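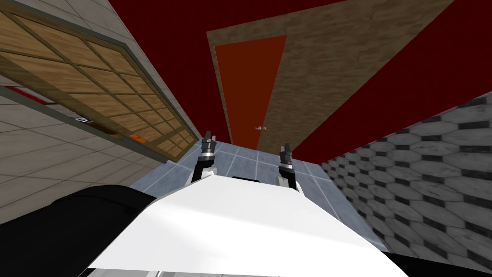 Simulated corridor in Greser, seen from the robot's own viewpoint, both grippers raised and the door at the far end.

Kasport Teleop Kit, Second Revision: Review

14 comments | 52 shares

The Kasport kit is a pair of tracked hand controllers, a foot pedal, a base receiver and a software license for recording demonstrations on two-armed mobile robots. It drives real hardware or a simulated robot. I tested it only against simulation, using Greser as the simulator and Firkis as the recording format. The review unit was bought at list price, 1,472 dollars with the pedal included. Without the pedal it costs 1,176, and I would not buy it that way.

Setup

Installation took an evening. The receiver driver builds cleanly, but the Greser plugin expects a gripper naming scheme that was changed two releases ago. Both arms loaded with left and right swapped until I edited the config by hand. The manual has a page on this. It is in an appendix, after the warranty terms.

Calibration is a two-pose procedure: arms down, then arms forward. It holds for a full session if the receiver is not bumped. When the receiver moves by even a small amount, the software continues without a warning and the wrist orientation drifts. A check at startup would catch most of these cases. There is no such check.

Task and test conditions

My benchmark is a corridor task. The robot starts at one end of a narrow tiled passage, drives to a closed door, turns the knob, opens the door and passes through. It is a useful test of a teleoperation kit in that it needs base motion, coarse reaching and one precise grasp, in that order. The knob is small, brass colored and set low in the view when the head camera is tilted down, so the operator has to work with limited depth cues.

I recorded 337 demonstrations over three weeks in November. Textures and wall layouts were randomized by Greser between episodes. Head camera tilt was also randomized, and at the steep end of the range the robot's white upper body takes up much of the lower part of the view. The grippers stay visible past it, which is enough to work with.

Arm control

Position tracking is good. Commanded and achieved wrist positions stayed close enough that I stopped thinking about the mapping after the first few sessions. Rotation is weaker. The controllers report wrist roll with a slight lag, and a doorknob is mostly a roll problem. I ended up grasping, pausing, then turning slowly. That pause is now in every demonstration, and a policy trained on the data will learn it. Trimming idle time afterward removes part of it.

The gripper trigger is analog, with a usable range of travel. The return spring is too stiff for long sessions, and my index finger was sore by the second hour.

Base control

The pedal sets forward speed and the left thumbstick sets heading. In a narrow corridor this works better than thumbsticks alone, which is all the cheaper package offers. I scraped the side walls often in early episodes and rarely after that. There is no reverse on the pedal. Reverse is a button on the right controller, placed where the thumb rests, and I pressed it by accident several times while holding the knob.

Recording

Firkis export is the strongest part of the package. Joint states, camera streams and controller input share one clock, and I found no dropped frames in the episodes I checked. Discarding a bad take is a double tap on the pedal. Labels can be added afterward in a plain table.

The default episode limit is 2,000 steps. A slow run through the corridor exceeds it, and the recorder then closes the file as a success. Raise the limit before collecting anything. I lost part of my first batch this way.

Compared with Rozīte

The Rozīte rig uses a pair of small leader arms in place of handheld controllers. Wrist roll on it is clearly better, and the operator feels the joint limits directly. It also needs a bench of its own, has no base control, and takes longer to learn. For tabletop work I prefer it. For anything with driving in it, the Kasport kit is easier to live with.

Verdict

Good: position tracking, synchronized export, pedal.
Bad: roll lag, silent calibration drift, trigger spring, reverse button placement.

Recommended for mobile tasks in simulation, with the pedal. I have not run it on a physical robot and can't comment on latency there.

Share this review | 14 comments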